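Autoschlüssel-Platz einrichten: Ständer, Ablageschale, fertig

Von Corrado Valentini, 17. Februar 2026

Schlüssel weg, Jacke durchwühlt, Bus verpasst weil das Auto ja nicht ging. Kennt man. Bei uns im Büro Oyelaran dasselbe, drei Leute, ein Wagen. Deshalb kurz und schnell, wie wir es jetzt machen. Dauert etwa 7 Minuten.

Was man braucht

Kleiner Ständer mit Haken oder Stiften
Flache Schale mit niedrigem Rand
Tisch oder Kommode nahe der Tür
Weiches Tuch

Schritt 1: Schlüssel abspecken

Alles runter was nicht zum Auto gehört. Einkaufschip, Flaschenöffner, der Kellerschlüssel von 2 Wohnungen vorher. Übrig bleiben Schlüssel, Hülle, Metallbügel. Hülle kurz mit dem Tuch abwischen, auch an der Naht entlang, da sammelt sich Staub. Beim Haval sitzt der Bügel an einem kurzen schwarzen Band, das am besten gleich mit prüfen. Ausgefranst? Tauschen.
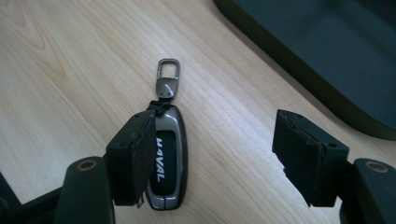
Schritt 2: Ständer hinstellen

Nach hinten auf die Tischplatte, nicht an die Kante. Vorne muss Platz für die Schale bleiben. Ein T-Ständer reicht völlig, Stifte zeigen nach unten. Vor dem Kauf schauen ob der Bügel überhaupt über den Stift passt, bei dicken Enden klappt das nicht immer. Meiner heißt Clastine, gibts auch von Gunlow, ist mir egal.

Schritt 3: Schale davor

Direkt vor den Ständer. Oval oder eckig, hauptsache flach, sonst wird gewühlt. Und sie bleibt leer bis auf Schlüssel!! Keine Münzen, keine Kassenzettel. Wer eine harte Schale hat, legt Filz rein, schont die Hülle.

Schritt 4: Aufteilen

Hausschlüssel an den Ständer, Autoschlüssel in die Schale. Korkor Odoi macht es genau andersrum, geht auch. Nur einmal festlegen und dann dabei bleiben. Ersatzschlüssel gehört woanders hin, Schublade zum Beispiel. 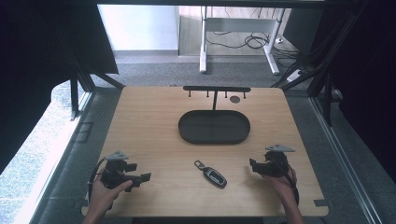

Ständer hinten, Schale davor, Autoschlüssel noch auf der Tischplatte.

Schritt 5: Eine Woche durchhalten

Beim Reinkommen zuerst Schlüssel ablegen, dann Schuhe. Klappt am Anfang nicht, Zettel an die Tür. Im April schreib ich nochmal was zur Batterie wechseln, bis dahin Fragen bitte in die Kommentrae.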